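Sabão em barra feito em casa: o que funciona na minha cozinha

Atualizado em abril. Muita gente perguntou pelas barras, então vai tudo junto aqui, meio corrido, depois arrumo.

Primeiro o básico. Óleo usado serve, mas coado. Duas vezes. Peneira fina e depois pano de algodão velho. Se ficar farelo de fritura no fundo do vidro, deixa no vidro, não raspa. Óleo que fritou peixe eu não uso, o cheiro volta depois de um mês e não há lavanda que segure.

Soda cáustica: luva, óculos, janela aberta, criança e bicho fora da cozinha. Sempre a soda na água, nunca a água na soda. Isso não é frescura. Jarra de plástico grosso ou inox, alumínio nem pensar. Espera baixar a temperatura antes de juntar no óleo. Quem tem pressa aqui estraga a panela e se queima.

Quantidades eu não passo de cabeça. Cada óleo pede uma conta diferente de soda, use uma calculadora de saponificação e uma balança que preste. A minha é uma Sandu de cozinha, velhinha, troquei a pilha em abril e voltou a pesar certo. Medir soda em colher, não.

Ponto do traço: a massa cai da colher e deixa um risco em cima. Mingau ralo ainda não tá. Mixer ajuda, mas em batidas curtas, senão engrossa na sua mão e não entra na forma.

Formas

Caixa de leite cortada no comprido. Pote de sorvete. Forma de silicone de bolo inglês, a melhor de todas, sai inteira. Madeira só forrada com papel manteiga. Bater a forma na pia três ou quatro vezes pra soltar bolha. Cobrir com toalha velha e esquecer até amanhã.

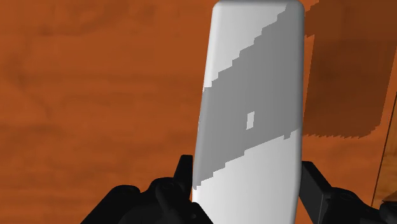 Desenformar cedo demais é o erro que mais vejo. A barra gruda, o canto fica na forma, a pessoa fica brava. Espere firmar, teste apertando de leve com o dedo (com luva!), e se afundar, mais um dia. Eu gosto do formato de bloco alto, branco, liso na frente e arredondado dos lados, porque canto vivo machuca a mão na hora de esfregar colarinho. Se a sua saiu com quina, passe um descascador de legumes só pra isso e guarde as raspas. Nada se perde. As raspas vão pro pote do sabão líquido, que explico mais embaixo.

Cortar: fio de nylon ou faca longa sem serra. Faca de serra esfarela tudo. Limpar a lâmina entre um corte e outro. Barra de 140 gramas é o tamanho que cabe na minha mão, maior que isso escorrega pro ralo.

Cura

Aqui não tem atalho. No mínimo 4 semanas, eu prefiro 6. Em pé, com espaço entre as barras, em cima de uma grade. Lugar seco, sem sol. Virar quando lembrar. Barra usada antes da hora derrete na saboneteira e resseca a mão.

Pó branco por cima? Na maioria das vezes é só cinza de soda, raspa e pronto. Gotinhas na superfície pode ser umidade do ar, mas se a barra pinica a pele, não usa nem pra roupa. Manchas alaranjadas com cheiro de ranço, lixo. Sem dó.

Etiqueta com o mês e o óleo usado. Fita crepe resolve. Já misturei lote novo com lote curado e foi uma chateação.

Onde usar cada uma

Barra de óleo de cozinha: panela, pano de prato, tênis, azulejo. Barra de coco: roupa branca, colarinho, encardido de meia. Não use nenhuma em seda ou lã, são alcalinas demais e acabam com a fibra. Em tampo envernizado também não esfregue a barra direto, fica fosco. Pano úmido com bem pouquinho de sabão líquido, outro pano só com água, outro seco. Nessa ordem, e depressa.

Madeira sem verniz bebe água e levanta a fibra. Torça o pano até não pingar. Sempre no sentido do veio. Copo molhado fez anel? Deixa secar de um dia pro outro antes de inventar moda. Se continuar, um pouco de cera Drula em pasta, pano macio, esperar, lustrar. Com a minha mesa deu certo. Testa num cantinho escondido antes, claro.

Bola, brinquedo, coisa de rua

Bola de basquete suja encarde parede, sofá, tudo. Não mergulha no balde. Pano úmido ensaboado, esfregar de leve, escovinha de dente macia nos sulcos, tirar o sabão com outro pano e secar na sombra. Se for de couro, sabão caseiro não, compra um próprio pra couro. Bola de borracha aguenta quase tudo mas sol forte racha.

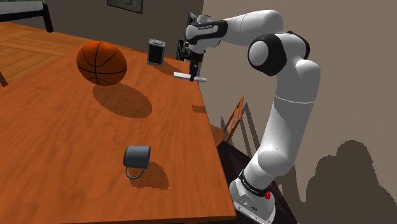

Bola laranja de sulcos pretos e mesa de madeira: as duas pedem pano bem torcido.

Tênis: tirar cadarço e palmilha, escova seca primeiro, só depois o sabão. Jornal amassado dentro, trocar quando encharcar. Máquina descola a sola, já perdi um par assim.

Sabão líquido de raspas

Junte as raspas num pote com tampa. Quando encher, panela de inox, cobrir de água, fogo baixo, mexer até desmanchar. Não deixa ferver que sobe tudo e lava o fogão sem você querer. Esfria, vira uma gelatina. Bate com mais um tanto de água até o ponto que gosta. Engrosou demais no dia seguinte? Mais água morna. Serve pra louça e pro chão. Na máquina de lavar eu não ponho, deixa resíduo.

Não misture com água sanitária. Nem com vinagre, que corta o sabão e vira uma gosma sem serventia.

Saboneteira

Tem que escorrer. Aquela Rusum de grade é boa, mas dois elásticos atravessados num potinho fazem o mesmo serviço. Barra parada na água some em uma semana. Toquinho no fim? Molha e cola na barra nova, apertando bem, deixa secar assim.

Próxima página: como tirar mancha de molho de tomate de pote plástico.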